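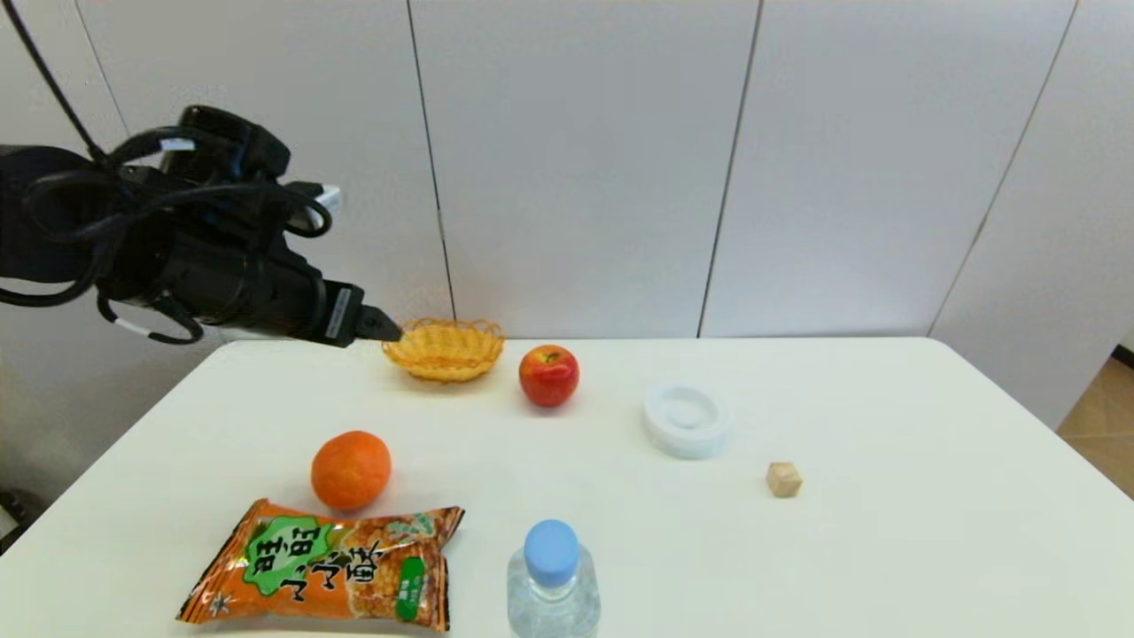 Apple season at the Drimville market closes in December, and this is the month when most of us end up with more fruit than we planned for. The last boxes go cheap, a neighbor drops off a bag, and by the second week half of it has gone soft. Much of that loss comes down to where the apples are kept in the house. One red apple set out beside a small wicker basket, like the one shown, will be fine if it gets eaten in the next few days. The other twenty pounds need a different plan.

Start with temperature. Apples ripen much faster at room temperature than they do in the cold. The best place for them is just above freezing and a little damp. For most members that means the crisper drawer, an unheated back porch, or a corner of the basement away from the furnace. A garage works too if it stays above freezing overnight. Put a cheap thermometer next to the box for a night or two before you trust the spot. Attached garages in the newer houses off Mill Road tend to run warmer than people expect.

Sort before you store. Any apple with a bruise, a cut or a missing stem goes in the "use now" bowl. Ripening apples give off ethylene gas, which speeds up the ones next to them, and damaged fruit gives off more of it. Keep apples away from potatoes and carrots for the same reason. Potatoes sprout early next to apples, and carrots can turn bitter.

Do not wash the fruit until you are ready to eat it. If you have the patience, wrap each keeper in a half sheet of newspaper and lay them in a shallow box, no more than two layers deep. Wrapping slows the spread of rot if one apple goes. Plastic bags are fine in the refrigerator as long as they have a few holes in them. Check the box every week and take out anything soft.

Variety matters as much as method. Thin-skinned early apples will not last past a few weeks whatever you do, and most of those are gone by now anyway. Fuji, Braeburn and Granny Smith keep well into late winter. Honeycrisp does better than its reputation, but it is sensitive to cold, so leave it somewhere cool for a week before it goes in the refrigerator. If you bought a mixed box, separate the kinds and eat the soft ones first.

Dorin Ghiță, who has kept the orchard on the Grorkidari side of the creek for 13 years, stores his own apples in an old chest freezer that is no longer plugged in. It sits in his shed with the lid propped open an inch. "The insulation does the work," he told us. "It evens out the warm days and the cold nights. I put a pan of water in the bottom and change it when I remember." He was still eating last year's Braeburns in April. He says the texture was better than the flavor by then, and most of them went into pies.

For the "use now" bowl, sauce is the simplest answer. Quarter and core the apples, leave the skins on, and cook them with a splash of water over low heat until they fall apart. Run the result through a food mill. It freezes well in pint containers with a little room left at the top. Taste before you add sugar – late apples are often sweet enough without it. Drying is another option for people with an oven that holds a low setting. Slice them thin, turn them once, and expect it to take most of an afternoon.

Members have asked whether the Nutiveck press will be available again this year. It will. The press can be borrowed for 3 days at a time, and you will need to bring your own jugs and return it rinsed. The pick-up point has moved from the grange hall to the side door of the Akl building, next to the loading ramp. The straining bags wore out last season and new ones have been ordered, but bring a clean pillowcase in case they are late.

A total of 86 households put their names down for shared boxes this fall, and almost all of the boxes have been collected. The few that are left are in the cold room at the market office. If one of them is yours, please come by before noon. Anything still there when the market closes for the winter will go to the food pantry.

Next month: squash, and why the ones with short stems should be eaten first.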